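브란디츠(Branditz) 셀 소프트웨어 작업 갤러리

부품 트레이에서 프로세서 칩과 소형 기판을 집어 옮기는 셀의 제어 소프트웨어를 정리한 페이지다. 로봇 쪽 제어기는 Stan, 계획기는 Bistau, 로그와 재생 도구는 Brirna라고 부른다. 셋 다 내부에서 쓰는 이름이고 저장소도 따로 나뉘어 있다. 기계 설계와 전기 배선은 다른 페이지에 있으므로 이 페이지에서는 다루지 않는다. 11월에 올린 버전을 기준으로 썼고, 그 뒤에 바뀐 부분은 각 항목 끝에 덧붙였다.

전체 구조

Stan은 주기 제어 루프를 돌리고 관절 명령과 그리퍼 명령을 내보낸다. Bistau는 그보다 느린 주기로 경로를 만들어 Stan에 넘긴다. 두 프로세스는 공유 메모리로 연결되어 있다. 처음에는 메시지 큐를 썼는데 부하가 걸리면 지연이 들쭉날쭉해서 바꿨다. 공유 메모리 쪽은 구조체 버전이 맞지 않으면 시작 단계에서 바로 종료한다. 버전이 어긋난 채로 돌아가는 것보다 낫다고 판단했다.

Brirna는 제어에 관여하지 않는다. 읽기 전용으로 붙어서 상태, 명령, 손목 카메라 영상을 한 시간축에 기록한다. 기록 중에 디스크가 밀리면 영상부터 버리고 관절 데이터는 끝까지 남긴다.

손목 카메라 인식

칩 트레이의 슬롯 위치는 고정값으로 쓰지 않고 손목 카메라로 매번 다시 잡는다. 고정구를 한 번 떼었다 붙이면 위치가 조금씩 달라지기 때문이다. 슬롯 검출은 사각형 윤곽을 먼저 찾고, 간격이 일정한 줄로 묶이는 것만 남기는 방식이다. 슬롯 하나만 보고 위치를 정하면 오검출이 잦았다. 줄 전체를 맞추도록 바꾼 뒤로는 슬롯 한두 개가 손가락에 가려도 결과가 크게 흔들리지 않는다.

가장 손이 많이 간 부분은 노출이다. 칩의 금속 면은 조명을 강하게 반사해서 거의 하얗게 나오고, 그 상태에서 자동 노출을 켜 두면 슬롯 안쪽이 검게 뭉개진다. 지금은 슬롯 영역만 측광 구간으로 지정하고 칩 면은 날아가도록 둔다. 칩의 자세는 면이 아니라 초록색 기판 테두리에서 구한다.

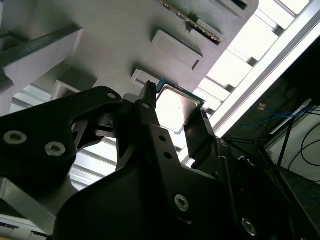 제어기와 계획기를 한 프로세스로 합치지 않은 이유는 무엇인가?
계획기가 메모리를 많이 쓰고 계산 시간이 일정하지 않아서다. 한 프로세스에 두면 계획기가 멈췄을 때 제어 루프까지 같이 멈춘다. 나누어 두면 계획기가 응답하지 않아도 Stan이 마지막 경로의 감속 구간을 실행하고 정지할 수 있다. 업데이트도 따로 할 수 있다.

접근 경로 계획

손가락이 검은 판 두 장으로 칩의 양옆을 누르는 구조라서 슬롯 근처에서는 여유가 거의 없다. Bistau는 접근 구간을 둘로 나눈다. 먼 구간은 일반적인 샘플링 방식으로 풀고, 슬롯 앞의 짧은 구간은 슬롯 축을 따라가는 직선으로 고정한다. 직선 구간에서는 관절 한계와 충돌만 검사하고 우회 경로를 찾지 않는다. 검사에 걸리면 계획 실패로 처리하고 먼 구간의 끝 자세를 바꿔 다시 시도한다.

재시도는 7회까지다. 그 이상은 시도해도 거의 풀리지 않았다. 전부 실패하면 작업자 화면에 슬롯 번호와 실패 원인이 뜬다. 원인은 충돌, 관절 한계, 시간 초과 가운데 하나로 표시한다. 예전에는 "계획 실패"라고만 나와서 매번 로그를 열어야 했다.

충돌 모델은 고정구, 레일, 케이블 구역을 따로 관리한다. 고정구와 레일은 도면에서 가져온 형상을 단순화한 것이고, 케이블은 모양이 계속 변하기 때문에 넉넉한 상자로 막아 두었다. 상자가 크면 경로가 돌아가게 되지만 케이블을 건드리는 것보다는 낫다. 케이블 정리 상태를 바꾸면 상자 크기도 설정 파일에서 같이 고쳐야 한다.

그리퍼 제어

그리퍼는 위치 명령과 힘 상한을 함께 받는다. 칩을 집을 때는 힘 상한을 낮게 두고 천천히 닫으며, 손가락 위치가 일정 시간 변하지 않으면 파지로 판정한다. 전류값만으로 판정하던 때에는 마찰 때문에 빈손을 파지로 읽는 일이 있었다. 지금은 위치와 전류가 모두 조건에 들어와야 한다.

칩이 기울어진 채로 잡히는 경우도 처리한다. 기판 테두리에서 구한 기울기가 기준을 넘으면 삽입 단계로 넘어가지 않는다. 기준 안쪽이면 손목 자세를 기울기만큼 돌려 보정한다. 다시 집는 동작은 트레이 위에서만 허용한다. 슬롯 앞에서 손가락을 여는 명령은 상태 기계에서 막혀 있고, 수동 모드에서도 확인 창을 거쳐야 한다.

삽입 단계

삽입은 힘 제어로 한다. 슬롯 축 방향으로 천천히 밀면서 옆 방향 힘이 기준을 넘으면 멈추고 조금 물러난다. 물러난 뒤에는 작은 나선을 그리며 입구를 다시 찾는다. 나선 반경과 속도는 부품별 설정 파일에 있다. 칩과 접점이 있는 기판은 같은 값을 쓰지 않는다. 기판은 접점 쪽이 긁히기 쉬워서 나선 반경을 훨씬 작게 잡았고, 두 번째 시도에서도 들어가지 않으면 작업자를 부른다.

힘 센서의 영점은 접근 구간이 시작되기 직전에 잡는다. 손목 자세가 바뀌면 그리퍼 무게가 다른 축에 걸리기 때문에 중력 보상값도 그 시점에 다시 계산한다. 이 순서를 바꾸면 삽입 초반에 잘못된 정지가 생긴다.

기록과 재생

Brirna로 기록한 작업은 지금까지 2805건이다. 그중 362건은 실패로 분류되어 있고, 회귀 시험은 실패 기록을 먼저 돌린다. 재생할 때는 실제 로봇 없이 Bistau와 인식 모듈만 띄우고 같은 입력을 넣어 결과를 비교한다. 결과가 달라졌다고 해서 바로 오류로 보지는 않고, 차이를 표로 뽑아 사람이 확인한다.

재생 도구에서 가장 자주 쓰는 기능은 시간축 맞춤이다. 카메라 영상은 도착 시각이 아니라 촬영 시각으로 정렬한다. 초기 기록에는 촬영 시각이 빠진 것이 있어서 도착 시각에서 평균 지연 약 5밀리초를 빼고 쓴다. 이런 기록에는 별도 표시가 붙어 있으니 정밀 비교에는 쓰지 않는 것이 좋다.

남은 일

슬롯 검출은 천장 조명이 화면에 크게 들어오는 자세에서 아직 느리다. 윤곽 후보가 너무 많이 나오는 것이 원인이라, 고정구 바깥쪽을 미리 잘라 내는 작업을 하고 있다. 설정 파일 형식도 하나로 통일할 예정이다. 지금은 Stan과 Bistau가 같은 부품값을 각자 읽어서 한쪽만 고치는 실수가 생긴다.

페이지 관리와 Bistau 관련 문의는 Rezaul Paul이 받는다. 설정 파일을 보낼 때는 사용 중인 버전 번호를 함께 적어 주기 바란다.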